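Kirsty Stubbs
Small things, mostly made by me. Arnivville.

1/
OK so a few of you asked about the little shape blocks after I mentioned them last week, and I said I'd do a thread, and then I didn't. Doing it now with a coffee going cold next to me. It's long. Mute me if you hate blocks!

2/
Quick background. My niece is two and a half and has exactly one interest, which is putting things next to other things. I wanted to make her a set of shapes she could line up, pile up, sort, chuck across the floor, whatever. Bought sets are fine but they're always a circle, a square and a triangle, and she's over triangles.

3/
So I drew my own. Star, heart, hexagon, cylinder. All the same height so she can lay something flat across two of them if she gets into bridges. I did a crescent too and it fell over every time you breathed on it, so the crescent is out. RIP crescent.

4/
Size was the part I fussed over the most. Everything has to be too big to swallow, obviously, and I wanted them chunky enough for a fist and still small enough that a grown-up doesn't trip on one and go down the stairs. If you're making these for a little one, get the small-parts tester tube. They cost almost nothing.

5/
Colors! I had two spools open, a green and a yellow that leans orange, so those are the main colors. I'd love to tell you there was a palette. Cinereo (my friend's shop, it's two towns over in Dridham) has a really nice soft gray I keep looking at, but a gray heart felt kind of bleak for a toddler.

6/
I print slow. My first star took forever and the points still came out a bit mushy, so I dropped the speed again and let it run overnight. The printer lives in the laundry room now. It sounds like a tiny fax machine having feelings.

7/
People always ask if I sand them. Nope. You can see the layer lines and I like them, they give your fingers something to hold on to. I do go over every edge with my thumb and a little file, especially the star, because a star is basically a bunch of pokey bits that have been invited to a party.

8/
The board came later. I was trying the blocks on the table and they looked lost, so I went and dug out some nice pale wood. Three wide planks side by side, wavy grain, a few knots. I love a knot. My brother-in-law would've thrown those planks back on the pile and he'd be wrong.

9/
There's a tiny bevel along the front edge, just enough to take the corner off. I wanted more of a roundover but I got nervous and stopped. Every time I push my luck on the last pass I wreck something – ask me about the spoon rest. (Don't ask me about the spoon rest.)

10/
Finish talk, since somebody always wants finish talk. I went with Kneževič board oil, two thin coats, wiped off with an old T-shirt. Let it sit between coats for longer than you think. The smell hangs around for a day or so and then it's lovely. If anyone has a favorite that doesn't need the waiting, I'm all ears.

11/
And then you just... put them out and see what they do together. I like them bunched up on one side with a lot of bare wood left over. The yellow heart right up in front of the green cylinder is my favorite pairing, and the hexagon leans in against the heart like it's trying to hear the gossip. Star's over to the right of the cylinder. 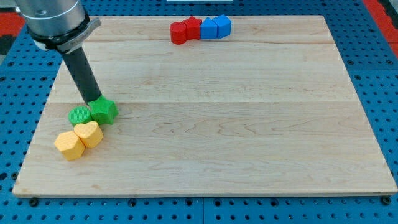

12/ THINGS I'D DO DIFFERENTLY

Make the heart a little fatter at the bottom. It's cute as anything but the point is a bit mean if you grab it the wrong way round. I've redrawn it twice and the second one looks like a potato, so I'm going back to the first and shaving it.

13/
Also I'd test the top pattern before I committed. The green cylinder has this fine ribbed texture on top and I'm obsessed with it. I'd like that on every shape next time. I know it's only how the top layer got laid down, and yes I did spend an entire evening reading about top layers.

14/
Someone's going to ask what it cost. I don't keep track that well, but I weighed the finished blocks on the kitchen scale and the whole bunch came to roughly 182 grams, test pieces included. So, not much plastic. The wood was leftovers. The oil was the splurge.

15/
My sister wants to know if there'll be letters. There will not be letters. I looked at how many I'd have to print and closed the laptop. Maybe her initial. Maybe.

16/
Next up is a square with rounded corners (I know, thrilling), a flower if I can get the petals to behave, and something long and flat for the bridges. I also want a drawstring bag for the lot, so if you sew and you'd trade a bag for a set of blocks, my messages are open!

17/
Answering the one I've gotten most: no, I'm not selling them. I might put the files up in June once the heart is fixed. Green and yellow aren't compulsory, use whatever's on your spool.

18/
OK the coffee's fully cold. Show me your blocks if you make some, and tell me what shape your kid would want. Mine has already put in a request for "dog."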